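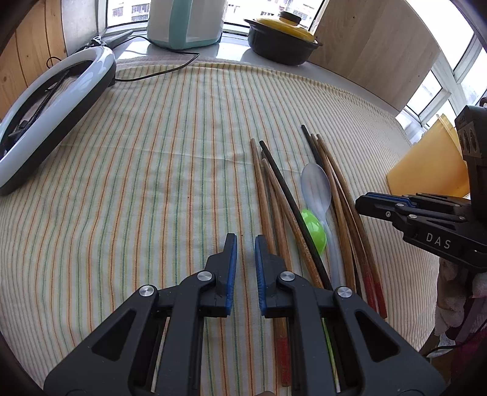
STUSCOMBE, June – Dastura, a maker of training tools for household robots, today released Rikano, a set of recorded table-setting and clearing tasks shown by people using hand-held grippers.

The set holds over 300 hours of work, recorded by 99 operators in 254 homes. The tasks center on the small things found on most kitchen tables, such as chopsticks and spoons.

Operators hold one gripper in each hand and do the job as they would at home. Each gripper has two jaws with ribbed pads on the inner faces. Software then turns the recorded movements into training material for robot arms fitted with the same type of jaws.

"Chopsticks are hard for a robot. They are thin, they roll, and they end up on top of one another," said Naveed Kiani, head of data at Dastura. "A person knows which one to pick up first. We want the robot to learn that from people who set a table every day."

Dastura earlier collected its tasks by remote control, with an operator steering a robot arm from a desk. The company said it will keep that method for heavy cookware and for work near a hot stove. Hand-held recording will be used for table tasks, where an operator can be trained in a morning and needs no robot on site.

Operators work in their own kitchens and are asked to leave the table as they normally keep it. Tablecloths stay on. Each task is repeated 10 times, with the items put down in a new arrangement before every round.

Rikano is open to research groups under a free license. Commercial users can license it through Vass, Dastura's distribution partner, which also supplies the grippers and spare pads.

A second release covering dish racks and drawers is in preparation. Requests for access and press questions can be sent to the Dastura press office in Stuscombe, open until 5 p.m.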